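Eat More Cold Soup

By the time the tomatoes get good in Lorkville, I've already been eating cold soup for weeks. I start in June, the first evening the kitchen is too warm to stand in, and I keep going long after everyone else has gone back to chili. I think it's the most underrated dish in the home cook's whole collection, and I'd like to talk you into it!

Most people I know have had one bad gazpacho. It came in a little glass at a wedding, it tasted like salsa that had been left in a blender, and that was the end of it. I get it. A bad one is really bad. But you wouldn't give up on sandwiches over one soggy airport sub, and cold soup covers so much more ground than that glass of tomato. There's cucumber with yogurt and dill. There's white gazpacho, made with almonds, garlic and old bread, which is so rich you'd swear it had cream in it. There's beet soup the color of a party dress, with a boiled egg in the middle. There's chilled corn, which I'd happily eat every day of my life.
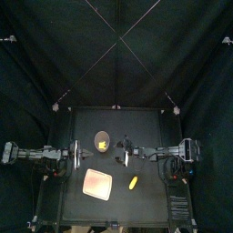 Do you need a fancy blender to make good cold soup? A basic one works fine if you blend a little longer and push the soup through a strainer at the end.

I've had the same cheap Esteck blender through two kitchens, and it makes a horrible noise, and the corn soup still comes out like silk. The strainer does the hard part. Press with the back of a ladle, scrape the bottom of the mesh (there's always a good spoonful hiding there), and throw away the dry stuff that's left.

What really matters is salt. Cold food tastes flatter than hot food, so a soup that was perfect when you put it in the fridge will seem shy when you take it out. Taste it again right before you serve it, and then add a little more salt than feels polite. Do the same with the vinegar or lemon. I ruined a lot of soup before I learned this, or thought I had, when all it wanted was another pinch and a squeeze.
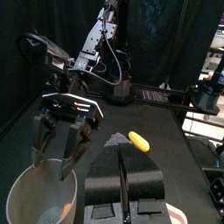

Bread is the other thing people skip. A thick slice of stale white bread, soaked in water and squeezed out, gives tomato gazpacho a body that no amount of extra tomato will. It also lets the olive oil blend in and stay there – you get that pale orange color, closer to a peach than a fire truck, and a texture that coats the spoon. I buy a plain loaf from Ó Dálaigh on the corner and leave half of it out on purpose. My family has stopped asking about it.

I know the argument against all this. Soup is supposed to be comforting, and comfort is supposed to be hot. I just don't agree. Come home sticky and tired from a long drive, open the fridge, and find a jar of cucumber soup already made. Pour it straight into a mug and drink it standing up with the fridge door open. If that isn't comfort, I don't know what the word is for!
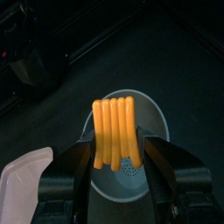
Vol. 3, No. 11

And then there's the money, which doesn't get mentioned enough. Overripe tomatoes from the Drilov farm stand cost next to nothing at the end of the day, and the uglier they are, the better they blend. Soft cucumbers, a pepper with a wrinkle in it, the last of the parsley, that half onion in the drawer – all of it can go in. I do cut out anything moldy, and I peel the cucumbers if the skins are bitter. Otherwise I'm not fussy.

Carrots are my cold-weather pick, and I'd put them up against any of the summer stuff. Simmer them with ginger and a little orange peel until they fall apart, blend them, chill them overnight, and stir in a spoonful of yogurt. Overnight is important here. After an hour in the fridge it tastes like baby food, and by the next day the ginger has spread through the whole pot and it's wonderful.
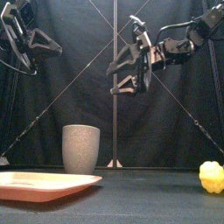 *A cup and a tray on the black tabletop.*

Toppings deserve some thought too, more than the sad basil leaf they usually get. Go for crunch: fried bread cubes, toasted almonds, raw corn cut off the cob, radish sliced as thin as you can manage. I once put crushed potato chips on cold leek soup for a table full of guests and watched every bowl come back clean. Put them out in separate dishes and let people pile on what they like, and keep the chips near your own seat.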